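Three Grippers, One Blue Cloth
My week at the Zimow workshop, trying out things that pinch
July 29, 2021

I went in wanting to love the Faditz. It's the lightest of the three hand-held grippers I tried, it has a fisheye camera built in, and the trigger feels like a good stapler. I logged 13 sessions with it before I touched anything else, and by the end my wrist had opinions.

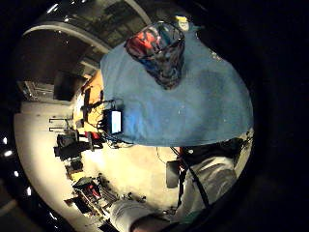 The view through the fisheye, with a wire basket up on the blue cloth.

The Panicker is the heavy one. It closes slowly and it closes hard, and I got along with it much better on boxes than on anything soft. What surprised me was how much the grip matters. Hold it too far forward and your own fingers swallow the picture. 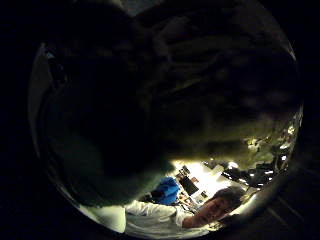
I threw out six runs for exactly that reason before I learned to keep my left hand back. The software doesn't warn you, either – it just records away happily and lets you find out at lunch. A little red light would do it, Panicker people!

Then there are flowers. Everybody's demo reel has a block or a cup, so I wanted stems, which bend and roll and catch on each other. The Grustik has soft fingertips and I had high hopes for it here.

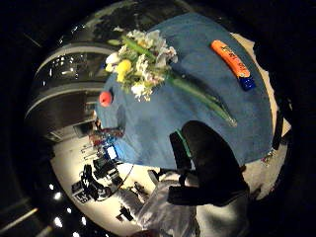
Flowers and an orange tube on the blue tabletop.

It did fine on thick stems and badly on thin ones. My overall count for the week was 2211 tries across the three tools, and 1770 of those ended with the thing where I wanted it. The Grustik had the best share, the Faditz was close behind, and the Panicker would have looked better if I'd left the flowers at home.
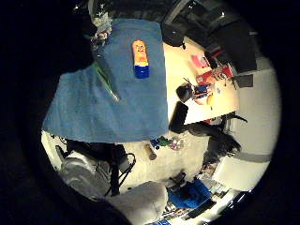 WHAT I'D BUY

The Faditz, still, if you're doing long days. The Grustik if you handle soft stuff and don't mind swapping the tips (mine were worn smooth pretty quickly). Zimow has had the Panicker on its bench since March and they're keeping it for boxes.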